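# 畳めば片づくのか

衣類を畳むことに、いつからこれほどの期待がかかるようになったのだろう。書店の生活実用の棚に行けば、引き出しに服を立てて並べた表紙がこちらを向いている。畳み方を変えると朝の支度が変わり、朝が変わると暮らしが変わるらしい。にわかには信じがたい。

疑いながらも、4月の衣替えに合わせて三つの流儀を試した。対象はジーンズに絞った。Tシャツならどう畳んでもそれなりに収まるが、デニムは厚く、縫い代が重なるところで必ず膨らむ。流儀の差が出るとしたらここだろうと考えたのである。

一つ目は、収納用品のDrorkikが商品に添えている「三つ折り自立式」。脚を重ね、裾から三つに折り、引き出しに立てる。説明書には25秒で終わるとある。確かに手は25秒で動く。ただし、その前にポケットの袋布を平らにならし、股の三角に飛び出した部分を内側へ入れる時間は勘定に入っていない。立てたジーンズは、隣に支えがあるうちは立っている。一本抜くと、残りがゆっくり傾く。

二つ目は、Nijsの丸める方式。旅行鞄の隅に詰めるには悪くない。家の引き出しでは、筒の中身が色でしか見分けられず、濃紺が並べばお手上げになる。履き古した一本と買ったばかりの一本を取り違えて、結局その場で広げることになった。広げたものは、丸め直さなければならない。

三つ目は、昔ながらの平積みだ。ベッドの上で脚を揃え、二つに折り、また折る。道具も説明書もいらない。面倒なのは裾で、縫い目のある二重の部分は硬く、指でつまむと布が縦に寄ってしまう。 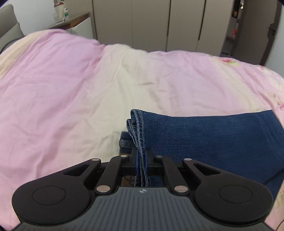 この平積みについては、反論もいただいた。Demportの誌上講座に長く通ったという読者からで、積んだ山は下から取れない、畳み方の出来を語る前に、一番下の一本を最後に履いたのはいつか思い出してほしい、という。痛いところを突かれた。わが家の山の底にあるのは、腰回りがきつくなって以来、広げてもいない一本である。

とはいえ、それは畳み方の欠点なのか、持ちすぎの問題なのか。三つ折りで立てたところで、履かないものは履かない。見えるようになれば手が伸びる、と収納の本は言うが、私の場合、見えるようになった服に対して湧いたのは着たいという気持ちではなく、軽い後ろめたさだった。

道具にも頼ってみた。Novaの畳み板は樹脂製の3枚の板を順に倒すもので、シャツには効く。ジーンズを載せると、板が厚みに負けて途中で浮く。押さえれば畳めるのだが、押さえる手があるなら板は要らない気もする。使わないとき、この板自体をどこにしまうのかという問いには、箱のどこにも答えがなかった。

畳み方の良し悪しを比べる記事は、たいてい畳み終えた瞬間の引き出しを載せる。整っているに決まっている。知りたいのは、忙しい朝に一本引き抜いて、夜に洗濯物が戻ってきたあとの引き出しのほうだ。三つの流儀を試した間、どれも数日で形が崩れた。崩れ方が一番ましだったのは平積みで、もともと大して整っていないぶん、乱れても見た目が変わらない。

洗濯表示を確かめ、裏返しを戻し、裾の折り目を手でのす。そこまでは、どの方式でも同じ手間がかかる。流儀の違いが現れるのはその後のわずかな動作で、そこに517円の仕切りを買い足すかどうかは、引き出しの深さを測ってから決めても遅くない。うちの引き出しは浅く、立てたジーンズの頭が天板につかえた。今は二つ折りをもう一度折り、裾を奥に向けて重ねている。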